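I've been folding cloth napkins the same way for years and I only changed it this March, when my friend Ysaline Rey watched me do a batch and asked why I was pressing them all twice. Fair question! So this is the way I do it now, which is a lot quicker and gives you a stack that sits flat in the drawer.

It works for tea towels too, and for any smallish square of cloth with a hemmed edge.

## What you need

- your napkins, washed and very slightly damp if they're cotton
- a table with a bit of elbow room
- a spray bottle of plain water
- an iron, or just your hands if you're not fussed (I'm often not fussed)

Mine are about 34 cm across once they've been through a few washes. The big dinner ones are fine as well, you'll just want one more fold at the end.

## Getting the cloth flat

Wipe the table down first and dry it properly. Then lay one napkin out with the hem facing up, so the stitching is where you can see it. I know most people do it the other way round, but the hem is the bit that misbehaves and I'd like to keep an eye on it.

Smooth from the middle outwards with the flat of your hand. Don't drag from one side to the other or you'll push all the slack into one corner and end up with a wave along the edge. If there's a crease that won't shift, give it a light spray, leave it for 20 seconds and smooth it again.

Plain red cloth is the worst for showing every bit of fluff, by the way, so this is the moment to go over it with a strip of sticky tape. 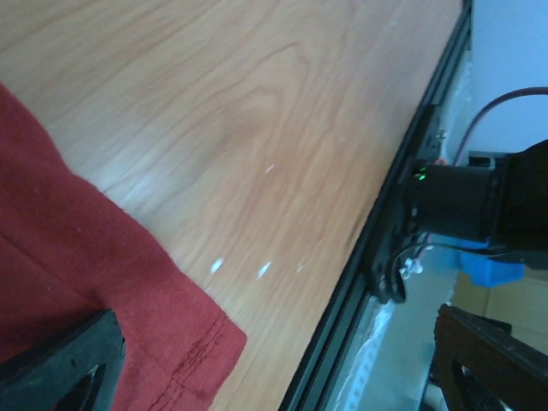
Next, the seams. Wherever the stitching has puckered, hold the corner down with one hand and pull gently along the line of the hem with the other. Go along it, not across! Pulling across just stretches the weave and you get a lopsided square. Old hems will never go perfectly straight and I've stopped minding.

## The fold

1. Bring the bottom edge up to the top edge, and line up the corners before you worry about the middle.
2. Run your hand along the fold once, fairly firmly.
3. Bring the left side over to the right.
4. Turn the whole thing so the folded corner is nearest you.

For the bigger ones, fold in half again after step 3. If you're ironing, do it now, one press on each side and that's your lot.

## Stacking

Pile them with the thick corner pointing a different way each time, otherwise the stack leans. I keep up to 20 in a pile before it gets silly. Sutrisno Pelupessy rolls his and stands them in a box, and I must admit they look lovely, but mine always unroll overnight.

If you've got a wobbly stack already, put a heavy book on it and leave it till the morning. Mine spent last night under the atlas and they're going in the drawer after lunch.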